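Wilma Crichton sorts secondhand building bricks for the Tradia toy library in Caltanance. She started in June, when a family dropped off 27 kilos of them in garbage bags.

"I thought it would take a weekend," she said. "I was still going in August."

Crichton works standing up at a counter. She tried the floor first and gave up after seven nights because of her knees. Everything gets a wash in a mesh bag, then dries on towels before she touches it again.

She sorts by shape and leaves colour for last. "Most people do it the other way and then they can't find anything," she said. "A red plate in a pile of red bricks disappears. A plate in a pile of plates is easy."

Bricks that don't grip any more go in the recycling. So do chewed ones, although she keeps a few for the sandpit.

The library lends the bricks in tubs, and each tub goes out with a card listing what's inside. The most popular is the farm set, which has 371 pieces and has been borrowed by 43 families. It has come back short a few times. Crichton tops it up from the spares.

"Parents apologize to me at the desk over one missing brick," she said. "I tell them to check under the couch and not to worry."
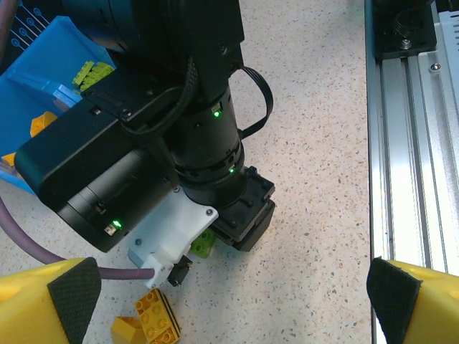 How should someone at home start on a mixed box?

"Pull out the wheels, windows and people first," Crichton said. "They're easy to spot and the pile gets smaller right away. Then do the big bricks, and leave the tiny stuff for another night."

She is taking donations again in the fall, washed or unwashed.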